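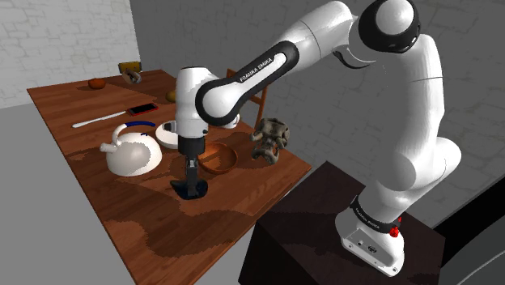 *Wooden table with a reddish-brown top*

**Wooden tableware** is the general name for bowls, plates, cups, spoons and serving boards made from wood. Together with the plain wooden table it made up most of the eating equipment in many households before glazed pottery and pressed glass became cheap. It is still made by hand and by machine, and is used both for serving food and for display.

## Terms

In English, small household goods made of wood are often called *treen*, an old adjective meaning "of a tree." The word covers tableware along with boxes, kitchen tools and sewing items, but normally leaves out furniture. A *trencher* was at first a thick slice of bread used as a plate, and later a flat piece of wood used the same way. Some square trenchers have a second, smaller hollow in one corner for salt.

## Materials

Makers generally prefer hardwoods with a close grain. Maple, beech, sycamore and birch are common choices for items that touch food, as they have little smell and do not color what is put in them. Cherry and walnut are used where a darker surface is wanted. Olive wood is common around the Mediterranean, mostly in small pieces because the trunks are often twisted.

Open-grained woods such as red oak take up liquid easily and are less suited to bowls. Resinous softwoods can give food a taste of pitch, although pine has been used for dry storage and for bread boards.

## Manufacture

### Turning

Most round bowls are turned. A blank is cut from a log, usually from one side of the center so that the pith is left out, and is fixed to a lathe. The outside is shaped first. The blank is then reversed and the inside is hollowed with a gouge.

Bowls may be turned from green or dry wood. A bowl turned thin from green wood goes slightly oval as it dries. To avoid this, many turners rough out the shape with thick walls, leave it to dry for several months, and finish it in a second turning. A common rule sets the rough wall at one-tenth of the bowl's width, so a bowl 10 inches across is left an inch thick.

The pole lathe, driven by a foot treadle and a springy pole, turns the work back and forth and cuts only on the forward stroke. It was widely replaced by continuous lathes driven by water, steam and later electricity, but has been taken up again by hobby turners.

### Carving

Oval and irregular bowls are hollowed with an adze and finished with gouges and scrapers. Long dough bowls are made in this way. Spoons are usually split from a straight or bent branch, shaped with an axe, and finished with a straight knife and a hooked knife.

## Finishes and care
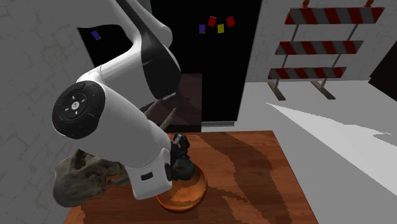
*Round wooden bowl, orange-brown with a lighter rim*

Finishes fall into 2 main groups. Drying oils, such as linseed, tung and walnut oil, harden inside the surface of the wood. Mineral oil does not harden and has to be put on again from time to time. Beeswax is often mixed with either kind. Varnish and lacquer give a harder film but may chip where metal cutlery is used.

Wooden tableware is washed by hand and dried upright. Long soaking swells the fibers, and fast drying near a stove can split the rim. Raised grain can be rubbed down with fine sandpaper, after which the piece is oiled again.

## Collections

The Ritchie Collection in Vindcombe holds 2,157 items of wooden tableware, most of them bowls, trenchers and ladles from farm kitchens. It was catalogued by Nerea Moya, who grouped the pieces by tool marks in place of the usual grouping by district. Her catalog lists almost 500 items with old repairs, including rims stitched with wire and cracks closed with tin patches.

Gonzalo Manzano criticized the system in a review, arguing that tool marks on heavily used bowls are too worn to sort reliably. A later edition of the catalog moved the most worn bowls to a separate section headed "Unplaced."

## Modern production

Factory bowls are turned on copying lathes, which follow a pattern and produce many pieces of the same shape. Low-cost salad bowls are often built up from glued strips or staves, which makes it possible to use narrow boards. Small workshops continue to sell one-piece bowls, usually at craft fairs or by direct order.

## See also

- Bread board
- Butter mold
- Coopering
- Ladle
- Woodturning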